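Slow mornings, or trying to

Up since 5. Kettle on, cat fed, writing this quick before the house wakes up so forgive the typos.

I've been thinking about patience again. Mostly my lack of it. Last month I signed up for a thing called the Taromska method, which is a grand name for doing one job at a time and not starting the next until the first is finished. Sounds easy. Try it with a phone in your pocket.

First week was a disaster. I'd sit down to write a letter, get as far as the date, and then I was up again looking for stamps. Then the post came. Then I'd remembered the bins. By lunch I had four things half done and a headache.

Second week a bit better. Put the phone in the bread bin. (Rang twice in there, sounded like a very angry loaf.) Finished the letter. Finished a second one too, to the Rometti shop, about the coat that never came, which I'd been putting off since June. Felt very pleased with myself all afternoon.
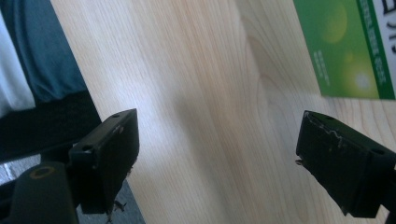 How long should you stick at one job before you're allowed to stop?

Until you reach a place where you could pick it up tomorrow without having to work out where you were. For me that's often 2 pages of a book, or one drawer. Small is fine.

Drawers, by the way. I did the one in the hall and found 200 rubber bands. I know because the packet said so and it had never been opened. Why do I own these. Gave them to the school.

There's an old saying my gran had on a tea towel, something like a river doesn't hurry and it still gets to the sea. I used to roll my eyes at it. She'd dry the plates so slowly you wanted to scream, but she never broke one that I saw, and I've broken loads. Including one yesterday, rushing, blue rim, part of the good set from Miettinen. Gutted.

So the new rule is I wash up with the radio off. Just the plates and me. It's boring for the first few minutes and then it sort of isnt. My shoulders come down. I've had some of my better ideas there lately, also remembered a dentist appointment in time for once.

Still bad at: queues, slow walkers, jigsaws. Got a 1,000 piece one of a harbour from Zivano and I've done the edge and teh lighthouse. It's been on the spare bed for ages now. Visitors will have to sleep round it.

If you've tried something like this and kept it going past the first month let me know how, comments are open. Right, someone's upstairs running the bath, better go and see about breakfast.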